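Home Forums Cells & Stations Upkeep Search Log in
Reading time: 4 min

Two-arm spoon sorting cell, one gripper keeps dropping the handles

bullik_bench
Hi all, long post, get yourself a coffee! I look after a small two-arm cell at our shop that picks shiny flatware off a tabletop and lays it in a molded tray. Both arms have black two-finger grippers with narrow tips, and I set the whole thing up in June with plenty of help from Hendrik Hoekstra, who has since moved over to our Claeys site and is missed (mostly for his labeled cables). The left arm has been a sweetheart from day one. The right one has begun letting go of the handles on the way to the tray, and always at the same spot in the move, just as the wrist rolls over.

Last week I pulled the fingers, wiped them down, put them back with fresh screws and ran homing again. It was lovely for one afternoon and then right back to dropping. The counter on the right gripper says 3485 cycles since the last service and the left one says 1826, so the right arm is doing a lot more of the lifting, and I suppose that's my own fault for how I split up the table.

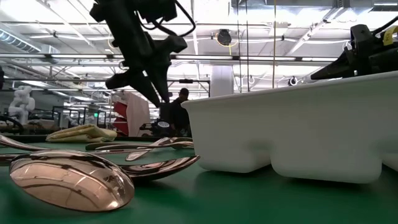
My other headache is the cable on the right side. When the arm reaches in over the far rim of the tray the loop gets pulled tight, and I've wondered whether the tug is enough to upset the connector for a split second. I don't get a fault in the log, though. Grip force is at 7 on our controller's scale, same on both arms. Should I go up?

hnimri_gh
Hello from another flatware person, there are more of us than you'd think! Please don't turn up the force yet. We did that on our Nevach line and all we got was scuffed handles and a grumpy customer. Polished metal is slick, and a narrow tip only gives you a little strip of contact, so if the tips aren't parallel you're holding the spoon on one corner. Close the fingers slowly on a strip of paper and tug at it, first near the ends and then higher up. If it slides out easily at the ends and holds higher up, there's your trouble.
Ghassan

softic_s
I'm going to disagree with Ghassan, with all respect, because he has helped me more than once. It lets go at the wrist roll, always there. Crooked tips would drop spoons all over the place, at pickup too. To me that's a cable story. Give the loop more slack, move the tie point back behind the wrist, and run the roll twenty times with nothing in the fingers while you watch the position readout. If it twitches, you have it.

hnimri_gh
Fair, Sorin, but the roll is also where the weight of the bowl swings around and tries to twist the handle out. A bad grip can survive a straight lift and still lose it there. Both tests take five minutes, so do both, I say.

hazem_b
Small thing from me. When you put the fingers back on, did you torque the screws in turns, a bit on each side, or one side all the way and then the other? I did the second for years (my old boss at Gaser would have had a fit) and the finger always ended up sitting a hair crooked. Feels perfect by hand, too.

bullik_bench
Hazem, I'm blushing. One side all the way, then the other.

So, I did everything. The paper test on the left arm held everywhere. On the right it slid out at the ends with hardly any pull, so a point to Ghassan. I loosened all 4 screws, closed the fingers gently on a flat gauge block and tightened them back and forth, and now the paper holds. Then I did Sorin's test as well, and the readout did twitch, twice, with the old tie point. I've moved it back behind the wrist and haven't seen a twitch since, but I only ran the roll twenty times so I'm not swearing to anything.

softic_s
Twice in twenty is not nothing! I'd swap that cable at the next service anyway.

hemant_d
Hemant Dwivedi here, I do the maintenance plans for a few cells like this one. Whichever of you is right, please even out the table split, or the right arm will be back in the same state long before the left needs a wrench. Move the dividing line toward the right arm's side so the left one takes the middle. And write the paper test into your weekly sheet, next to the wipe-down.

bullik_bench
Dividing line moved this morning, and force is still at 7. I'll leave it running through the rest of the month and post both counters again. Sorin, the cable is on order.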